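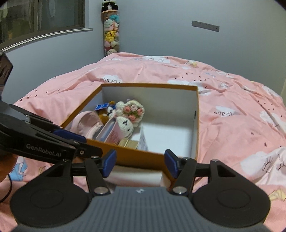 Notes on a budget for hand-held grippers

I spent most of July pricing equipment for home data collection at Gullimbridge. The hardware quote was the quick part. What follows is mostly the rest of the sheet, written down while I still remember why each line has the number it has.

The job is sorting and packing soft household goods: an operator works a pair of hand-held grippers, the cameras record, and the recordings go off for training. We do it in ordinary bedrooms and living rooms. There is no arm to buy at this stage and no cell to build, so the capital cost looks low, and people who see the first page of the budget tend to stop reading there.

The allocation for the first phase was 2943 pounds, excluding staff time. I split it as follows.

Hand tools and mounts: 1109
Storage, chargers and cables: 1655
Props and consumables: 179

The total comes out exact because I put whatever was left into storage. I would do that again. Storage is the one line where an extra hundred pounds is always used.

Hire or buy

We had two offers on the table. Silar would sell outright, with spare finger pads at a fixed price. Van Damme would only hire, by the month, with repairs included and a deposit. Over three months Van Damme was cheaper. Over six it was dearer, and the deposit tied up money I wanted for drives. The question was then how long the phase would run, and the plan said three months.

I have never seen a three-month collection phase finish in three months. I bought.

The 1109 covers one pair of tools with mounts and one set of spare pads. It does not cover a spare tool. If one of the pair fails we stop two-handed work and carry on with single-handed tasks until it is repaired. I wrote that into the plan as an accepted risk so that it would not come up as a surprise later.

Pads and other wear parts

Pads are rubbery, they pick up fluff, and they go shiny. Soft toys and yarn are worse for this than plastic or card. I allowed for a change of pads every 2000 grasps, a figure I took from our own bench log on an older set. It may be wrong for this one. The log was kept on hard objects, and crochet is a different matter: loops catch at the pad edge, and the operator pulls harder than needed to get free. I have asked for the grasp tally to be kept per material from now on.

Screws and pivots I left out of the first draft altogether. They went back in after I looked at how many joints each tool has. A bag of spares costs very little. Waiting four days for one screw costs four days.

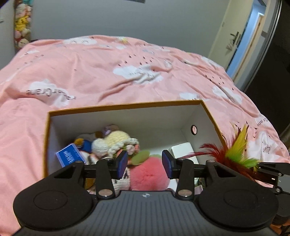

Props

The props line is 179 and I was asked twice whether it could be cut. It could not. A tidy set of ten identical blocks would be cheaper and would teach a policy to pick up blocks. We want mixed stuff in an open box: plush, crochet, packets, things with a stiff side and a floppy side. A good deal of it comes from people's own shelves at no cost, but borrowed items have to go back, and a task that has been recorded with an object cannot easily be repeated once that object has gone home. So the money goes on things we keep.

Boxes are consumables. I budget them as such, at one per working week. A cardboard box that has been nudged by metal fingers all morning has a different shape by lunch, and the walls start to lean. Some variation there is useful. Past a certain point the box is just broken.

Surfaces cost nothing, since we use what is in the room. I did consider a folding table for every site and dropped it. A bed with a duvet on it moves when you push the box, and that is a condition we would like in the recordings anyway. It is slower to work on. I added ten minutes in the hour for it in the time plan.

Storage

Urkitz quoted for a small network box with four bays. I took two bays' worth of drives now and left two empty. Drives go out in pairs, one working and one copy, and nothing is wiped until the copy has been checked. The checking takes longer than the copying and needs a person to start it, so it has its own row in the staff sheet.

Cables are listed under storage for want of a better place. Buy the longer ones. A short cable pulls on the tool at full reach, and the operator starts to avoid the far corners without noticing, which then shows up in the recordings as a gap.

Still open

Insurance for tools kept overnight at a private address. Silar's warranty wording on pads, where "normal use" is not defined. Whether phase two needs a second pair from the start – I think it does – or whether we can wait until the first set of recordings has been looked over. I have pencilled in the same 1109 again and will ask for a fresh quote before the autumn.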